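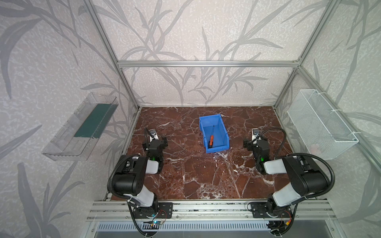
I have been going around for a while now saying that small robot shops need a written rule for what counts as "ready," and I have been told, kindly enough, that I am making a fuss over nothing. So let me make the fuss properly, once, and then I promise to go back to complaining about cable routing like everybody else.

The habit I would like to see written down is a plain one. Before a run starts, the arms are parked where the procedure says they are parked, the table holds the objects the procedure calls for and nothing else, and a person has looked at it with their own eyes and put their initials on the sheet. At Jostow, where I spent two very happy years, we called this "the quiet minute," and I am still fond of the name. You stood there with your hands at your sides and you looked. It felt silly for the first week (I remember checking my watch!) and after that it felt like washing your hands before supper.

The usual argument against it is that the software already checks. Well, yes, some of it does. The controller knows its joint angles, and it will tell you if an arm is not where it should be. But the controller at Jostow had no opinion about a hex key left on the tabletop, or a cable tie that had given up, or a bin that had been put back facing the other way by somebody who was in a hurry to get to lunch. Those are the things that ruin an afternoon. I once went through 183 recorded runs with a colleague to find out why a perfectly good placing routine had gone sour, and the answer was that the bin had been turned around partway through the week and the sheet had no line for it. We added the line. It took less time than making the coffee.

I should say that I am not asking for the kind of standard that comes in a binder. The big safety standards do their job and I would not want to work in a shop that ignored them, but they are mostly about keeping people from getting hurt, and they leave the daily housekeeping to us. That is fair. Housekeeping depends on the house. What the Stellmont people do with a pair of small arms on a benchtop is not going to look like what a car plant does, and it would be a shame to make either one pretend to be the other.

Here is where I part ways with some friends, though. They would like the sheet to be different for every task, written by whoever set the task up. I used to agree, and I have changed my mind. A sheet that changes every time is a sheet you have to read, and people stop reading by the third day, me included. I would rather have 7 lines that never move, in the same order, on the same color of paper, with one blank space at the bottom for whatever is peculiar to that job. Grippers empty. Wrist cameras clean. Cables free through the whole reach. Bin in place, and facing the right way. Tool in the bin, one only. Table otherwise clear. Stop button tested since the last change of shift. You could argue with me over the order and I would probably give in, but please do not argue with me over the length.

The tool line is the one that gets me teased. A screwdriver is about as ordinary as an object can be, and it does seem a bit much to write down that there should be one of them. But a screwdriver also has a point on it, and it rolls, and there is always a second one in somebody's back pocket that looks just the same as the first. When the Khalaf workshop took up our sheet last March, that was the line they wanted to cross out. They kept it in the end, and I am told they have since added the handle color, which I think is going a little far, but I was so pleased to hear it that I kept my mouth shut.

The other thing I would ask is that whoever signs the sheet be allowed to say no. Standmont gets this right. Anyone there can hold up a run, the newest person included, and the run waits until the table has been looked at again. I have seen it cost them a slow morning, and I have seen the person who called it get thanked at the end of the day, out loud, in front of everyone.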